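# Surface Finish Gallery: Bratari Workroom

Finishes in the refit of the Bratari workroom. Survey and notes by Higinio Carrillo, February 4, 2026. Matte finishes only; gloss items are listed under Medrano.

Gray reads differently under each lamp, so compare tone against the Utis sample card, sheet 6, before ordering touch-up material.
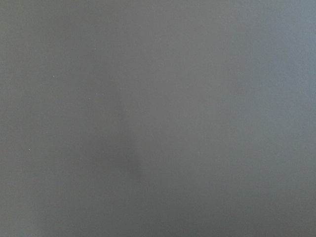
*Gray matte surface, close view. Fine grain, paler to the right. Soft dark patch left of center, with small white specks.*

Next survey: October. Entries for the Gindoro annex will be added to this page at that time.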